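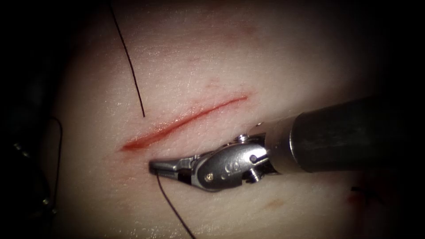 Galtska is a two-armed suturing robot put together in a shared workshop, and it's also what people at the workshop call the whole corner of the building it sits in, which gets confusing. I've been part of the build since the first arm was a pile of pulleys on a folding table, so take this as a friendly article by somebody with grease on the page. It sews practice pads. It has never been used on anything alive and isn't meant to be.

Name

The first arm was named Clerneo, the second one Darkulero, and Galtska is the pair of them with the base, the lights, the camera and the control desk. I've seen the name spelled four ways on the parts drawers. The wiki spelling is the right one (I typed it, so I would say that).

Background

Most of us came to this from 3D printers and one very sad automatic cat feeder. Then a box of used surgical instruments turned up, the long skinny kind with a jointed metal wrist and little jaws at the end, and we wanted to see if we could drive one with hobby motors. You can! It took the better part of a winter and a lot of snapped cable, but by June the first wrist was bending the way we asked it to, mostly.

The instruments

Each arm carries one instrument. There's a thick dark shaft, then a metal ring, then the silver wrist, then the jaws. The jaws are narrow and ridged and they hold on to suture thread really well when they close all the way. When they don't, the thread slides and you spend your evening fishing for it with tweezers.

Inside the shaft run the cables that move everything. They stretch, and this has been the biggest headache of the whole project. We re-tension before each session now, and we keep a log taped inside the cabinet door. Our longest run on one set of cables is 104 sessions, and I'm still a little proud of that one. The shortest is 2, and I was driving.

Motors and control

The motors sit at the back of each arm in a printed housing, well away from the pad. The control loop runs at 200 updates a second, slow by fancy standards, but the arms aren't in a hurry and neither are we. You drive from the desk with a pair of hand grips made from garden shear handles and springs. Moving your hand a lot moves the tip a little, and new drivers always overshoot for the first ten minutes anyway.

There's a foot pedal that freezes both arms. Use it! Use it when you sneeze, when the phone rings, when you want to look at something closer. We had a long argument over whether the pedal should freeze on press or on release, and press won, though I still think release is safer and I've left a note on the talk page about it.

Practice pads

The pads are pale synthetic tissue, smooth on top, with a long straight cut to close. The cut shows up red against the pale surface, so it's easy to find on the monitor even with the room lights off. Pads get reused until they look rough. Streaks, scratches and reddish smudges pile up on the surface after a while and don't hurt anything, but a pad with a torn edge goes in the bin, as the stitches pull right through.

We tried pouring our own from silicone. They came out either like a bath mat or like pudding, and one batch is still stuck to the bench.

Lighting and view

One bright lamp, aimed at the middle of the pad, with everything past the edges falling off into the dark. Visitors ask for more light all the time. We tried a ring of LED strips and the polished wrists threw so much glare back that you couldn't tell where the jaws ended, so the single lamp came back and it's stayed. The catch is the arm you aren't using. Parked out at the side it's just a murky blur with a glint or two, and you can forget where you left it. Look before you swing it in.

Thread

Dark thread only. We had a spool of white for a while and it vanished against the pad completely. Cut it shorter than you think you need, or you'll get loose loops wandering all over the side of the pad and sooner or later an arm will drive over one. Our cut length is 28 centimeters, marked in tape along the front of the bench.

Known problems

Clerneo's wrist has a small dead spot when it rolls left. Darkulero doesn't have it, but Darkulero hums. The grips get sweaty. Passing thread from one arm to the other works better in the morning than at night, and I have no explanation for that except the drivers.

Knot tying is still done by hand at the desk, one throw at a time. An automatic version exists on a branch called Đỗ and it does tie something, though I wouldn't call it a knot yet.

See also / recently edited
Cable tensioning log, how to read it
Clerneo (first arm)
Darkulero (second arm)
Đỗ branch notes
Silicone pours, a sad history

Last edited in June by the Galtska bench
Contact the wiki editors | © Galtska workshop wiki | Back to top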